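Ticket: Left hand drops the door partway through the open/close routine
Project: Loswood (two-arm build, shared workshop)
Status: Open
Priority: Normal
Component: left wrist, left hand, door routine

Summary

The door routine runs fine with the arm in free air. Against a real cabinet door the left hand goes into its spread pose, moves in toward the wood, and then the hand controller resets. The arm holds position. The fingers go limp for a moment and come back in the default pose, so the push to close never finishes.

Setup

Arms and torso are the same as in the last ticket. Hand controller is the Skotano board, stock firmware. Wrist harness is the one we made up in March from Leemans cable. Door routine is the current one from the shared folder, with no local changes. Supply is the bench unit. The battery is out until the new tray is printed.

Steps to reproduce

1. Power up, home both arms, wait for the hand controllers to report ready.
2. Park the robot in front of the cabinet with the left door open.
3. Start the close routine with the left arm only.
4. Watch the log when the wrist rolls to turn the palm to the door.

Expected: palm meets the door, door swings shut, arm backs off.
Got: bus timeout on the left hand, then a reset. Happens on most runs but not all of them.

Log

First pass. Lowered the push force limit by half. No change. The reset comes before there is any contact force in the log, so force is not the trigger. Put the limit back.

Second pass. Swapped the left and right hand controllers. The fault stayed on the left side. Boards are good, swapped back.

Third pass. Raised the bus timeout from 670 to 3,000 ms. The timeout message went away but the fingers still went limp, just with a longer wait before the reset. Put it back to 670. Do not leave this one raised, it hides the fault.

Fourth pass. Ran the wrist roll by itself with the fingers held spread. Got 2 resets, both near the end of the roll. Ran it again with the hand closed and got none. Holding the fingers spread draws more current, so a weak power wire in the harness would fit both results.

Fifth pass. Wiggled the cable by hand at the wrist connector with the arm parked. Reset came up right away. Wiggling it at the elbow end did nothing.

Where it stands

I think it is the wrist connector or the crimps right behind it. The cable leaves the side of the joint and hangs in an open loop, and nothing holds it near the plug, so every roll pulls on the pins. The right side has the same harness and has not failed so far.

To do before closing: recrimp the power pair on the left wrist, add a clamp next to the connector, rerun the wrist roll with fingers spread, then rerun the full close routine. If it still resets, the next thing to try is the Osutari connector kit in the parts drawer. Please do not use that kit for anything else until this ticket is closed.

Left arm at the door, palm toward the inside face, with the cable loop at the wrist:
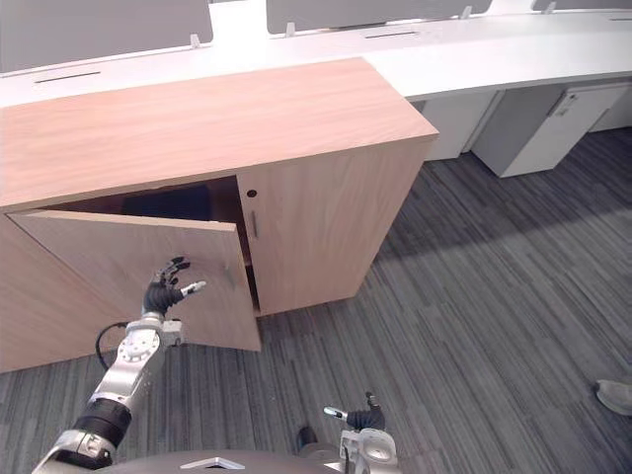 Related: right hand start pose

Separate from the reset. The right hand is not used in the close routine, but it should go to its rest pose before the left arm moves. Add a check for that at the top of the routine. Low priority, can wait until the harness is done.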